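홈 > 생활 안내서 > 옷 정리 > 4장. 침대 위에서 옷 개기

4장. 침대 위에서 옷 개기 (티셔츠 편)

11월 / 글: 드루넥(Drurneck) 살림 안내서 담당

3장까지 따라오셨으면 이제 옷장에서 꺼낸 옷이 침대 위에 수북하실 거예요. 저도 이 단계에서 제일 많이 한숨을 쉽니다.

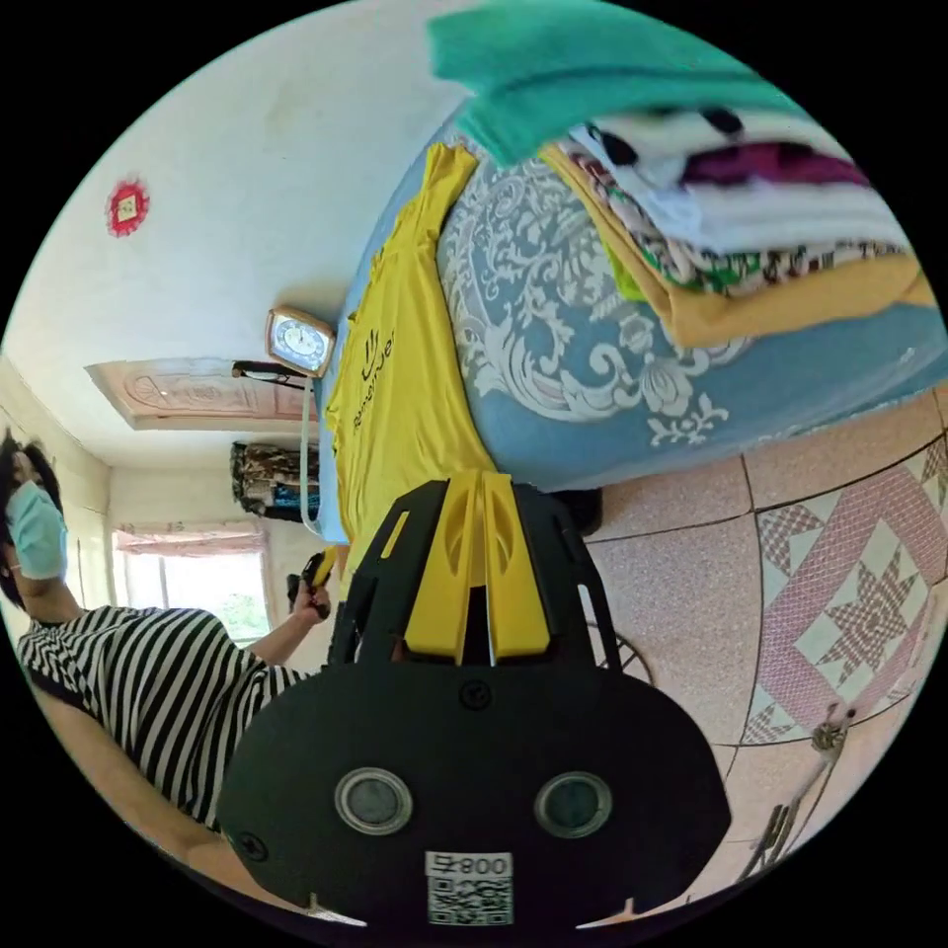
그래도 순서만 잡아 두면 생각보다 금방 줄어들어요. 저는 바닥에 앉아서 개는 것도 해 보고 식탁에서도 해 봤는데, 결국 침대로 돌아왔어요. 넓고, 허리를 조금만 숙여도 되고, 무엇보다 다 치워야 잠을 잘 수 있으니까 중간에 그만두질 못하거든요!

4-1. 자리 만들기

1. 이불과 베개를 먼저 치웁니다. 의자 위든 거실이든 상관없어요. 이불 위에서 개면 옷이 자꾸 푹푹 꺼져서 모서리가 안 맞아요.
2. 시트를 손바닥으로 쓱쓱 펴 줍니다. 매트리스 밑으로 한 번 밀어 넣어 두면 옷을 당길 때 같이 딸려 오지 않아요.
3. 옷더미는 침대 한쪽으로 몰고, 내가 서 있는 쪽은 티셔츠 한 장을 활짝 펼칠 만큼 비워 두세요.
4. 수납함은 손 닿는 곳에 둡니다. 저는 카코틴(Kakotine) 폭 80cm짜리 서랍형을 침대 발치에 끌어다 놓고 써요.

참고: 무늬가 큰 시트를 쓰신다면 무늬 한 줄을 기준선으로 삼아 보세요. 밑단을 거기에 맞춰 놓으면 자를 댄 것처럼 반듯해집니다. (저만 재미있는 건지도 모르겠지만요.)

4-2. 티셔츠 개기

1. 앞면이 시트에 닿게 엎어 놓습니다. 프린트가 있는 옷은 이렇게 해야 다 갠 다음에 글자가 바깥으로 나와서 찾기 쉬워요.
2. 목둘레와 밑단을 잡고 위아래로 한 번 당겨 줍니다. 소매도 양옆으로 톡톡 펴 주시고요.
3. 오른쪽 어깨 중간쯤에서 세로로 접고, 소매는 다시 바깥쪽으로 꺾어 포갭니다.
4. 왼쪽도 똑같이 합니다. 긴 직사각형이 되면 잘하신 거예요.
5. 밑단을 잡고 목 쪽으로 반 접고, 한 번 더 반 접습니다. 두꺼운 면 티는 여기까지, 얇은 옷은 세 번째까지 접어도 괜찮아요.
6. 세워 봅니다. 혼자 서 있으면 합격, 스르르 넘어가면 3번부터 다시요.

주의: 프린트 면을 다리미처럼 손으로 세게 문지르지 마세요. 저는 아끼던 셔츠 글자를 그렇게 갈라지게 만든 적이 있어요. 두꺼운 고무 프린트라면 접는 선이 글자 한가운데로 지나가지 않게 폭을 살짝 조절해 주세요.

주의: 덜 마른 옷은 개지 말고 따로 빼 두세요. 겨드랑이와 목둘레 봉제선이 제일 늦게 말라요. 만져 보고 애매하면 저는 그냥 다시 넙니다.

4-3. 수납함에 넣기

1. 자주 입는 옷을 앞쪽에, 철 지난 옷을 뒤쪽에 세워 넣습니다.
2. 손가락 두 개가 들어갈 틈은 남겨 두세요. 꽉 채우면 한 장 뺄 때 옆 옷까지 우르르 따라 나와요.
3. 칸막이는 조시어(Zosier) 67번처럼 길이 조절이 되는 걸 추천해요. 없으면 튼튼한 종이 상자를 잘라 써도 충분합니다.
4. 라벨은 맨 나중에 붙이세요. 넣다 보면 꼭 자리가 바뀌거든요.

참고: 옷이 워낙 많으면 하루에 끝내려고 하지 마세요. 저는 티셔츠만 저녁 9시까지 하고 남은 건 통째로 바구니에 담아 옆으로 밀어 둬요. 다음 날 그 바구니만 다시 침대에 쏟으면 하던 데서 이어 갈 수 있습니다.

4-4. 잘 안 될 때

- 접은 옷 폭이 제각각이에요: 잡지 한 권을 등판 가운데 놓고 그 폭에 맞춰 접어 보세요. 몇 장만 하면 손이 기억해요.
- 자꾸 미끄러져요: 기능성 원단이 원래 그래요. 세우기를 포기하고 돌돌 말아서 넣으세요. 저도 운동복은 전부 말아 둡니다.
- 어깨에 접힌 자국이 남아요: 3번에서 너무 안쪽을 접으셨을 가능성이 커요. 목둘레에서 조금 더 떨어진 곳을 접어 보세요.

바지와 치마는 접는 방향이 달라서 5장에서 따로 다룰게요. 아직 침대에 바지가 섞여 있다면 지금 한쪽으로 골라내 두시면 편해요.

관련 글
- 3장. 옷장 비우기 전에 준비할 것
- 5장. 바지와 치마 개기
- 오니에카(Onyeka) 수납 바구니 214 조립 순서
- 카코틴 서랍 레일이 뻑뻑할 때
- 양말 짝 맞추기, 저는 이렇게 해요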